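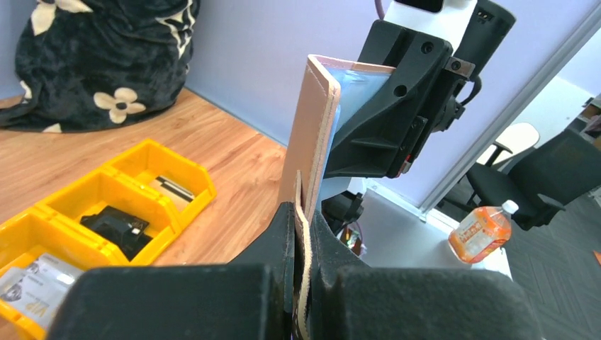
Keeping the Rilmont Records

The Rilmont Reading Library moved its membership register to a new office in February. Its director spoke with us on 30/07/2025.

"We hold 3,385 member files, and 784 of them predate the merger with Kovine," the director said. "Each one had to be checked by hand."
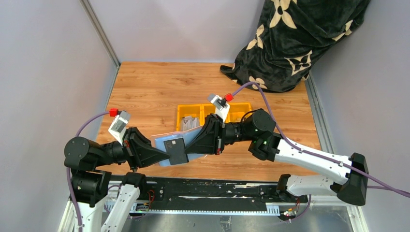 The checking took six months. Members who had moved away were written to twice, and 400 replied. "Several asked to rejoin," the director noted. "The board has approved those requests."

The register is open to members on request at the Kusuma Street desk.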